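Predance project notes – simulation track

Mar 6, 2020

Quick one this time, deadline was lunch and it is past lunch. Aivar asked for a proper update on the demo collection because the last newsletter gave it two lines and people wrote in with questions. So, more than two lines.

Where we are. The kitchen set in simulation is open for recording. Two-armed robot, one table, produce and some furniture to put it in. The goal for this round is 400 good episodes by the end of the month. Good meaning it passed the replay check and a second person has looked at it. We have 200 through both gates. There are more sitting in the queue and I'm not counting them, we counted the queue in October and had to take it all back.

How a session goes, for the new people. Log in to Drelitz, pick up a task card, put the headset on, wait for the layout to load. Objects get shuffled between episodes so don't learn the positions, look at the table every time. Do the task. Press save or press discard. If you're not sure, press discard and go again. Each arm follows one of your hands, and the arm you're not using still gets recorded, so park it somewhere sensible and keep it still. We had a batch where the idle arm drifts slowly through the whole episode and the policy learned the drift perfectly. Very proud of it I'm sure.

Task cards at the moment are mostly pick and place. Fruit from the plate, vegetables from the tray, into the drawer, out of the drawer, onto the top of the cabinet. Then the ones that need the drawer opened first, and the handover cards, where one arm passes to the other over the middle of the table. Handovers are short. We need more handovers. Please stop skipping the handover cards.
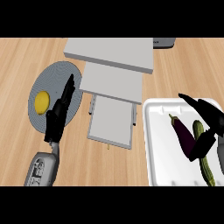

On the drawer cards – the instruction text says "put it away" on some and "put it in the drawer" on others. Deliberate. We want both wordings tied to the same motion. If you think a card is worded badly, leave a note in Drelitz, don't fix it in your head and do something different. The model only gets the text and the episode, it doesn't get what you meant.

Grasping. Long vegetables, take them near the middle. Grab a cucumber by one end and it swings, then clips the tray wall on the way out, and the replay check throws it. Lemons are easier than they look but people come down too fast on them. Slow down for the last bit, close, pause, lift. The pause matters, it gives us a clean frame to split on when we cut the episodes up for labeling.

Failures. We do want some. If you drop something and pick it up again in one go, keep it and tick the recovery box. If you drop something and spend half a minute chasing it round the table, discard. Fang is keeping a seperate folder of recoveries and it stands at 42 right now, nearly all of them lemons. Something other than lemons would be welcome.

The Fang change, because I keep getting asked. Fang is the replay checker, it's a script, there is no person called Fang, please stop addressing emails to it. It runs each saved episode again from the start state and compares where things end up. Version 2 went in last week and is stricter about final position. Objects hanging over the drawer edge used to pass and now they don't. Some of your older episodes will have flipped to red. You haven't done anything wrong and you don't need to redo them, they've been pulled from the total already.

Training. The first policy on this set ran over the weekend. Single-arm picks from the plate look decent. Anything that starts with a closed drawer is poor, it reaches for the front and then just sort of hangs about there. Aivar thinks it's a data balance problem, too many episodes where the drawer starts open. I think the same but I also think our drawer demos are all over the place, everybody pulls it differently. So from Monday, drawer cards have a line on them saying which arm does the pull. Follow the line.

Real robot. Not yet. The Lemorwood bench is booked for later in the spring and until then everything is sim. I know a few of you signed up hoping for the bench. You're on the list, the list is in order of episodes passed, make of that what you will.

Small things:

Headset straps – wipe them after. Wipes are in the drawer under the monitor.

If the layout loads with an object already half off the table, reset it, don't be a hero.

Session names. Use your initials and the card number. "test", "test again" and "final" are not session names.

Evening slots are wide open, morning ones are gone until Thursday.

Questions to Aivar Grigaitė or reply to this mail, it reaches both of us. Next update when we hit 400 or when somebody complains, which ever comes first.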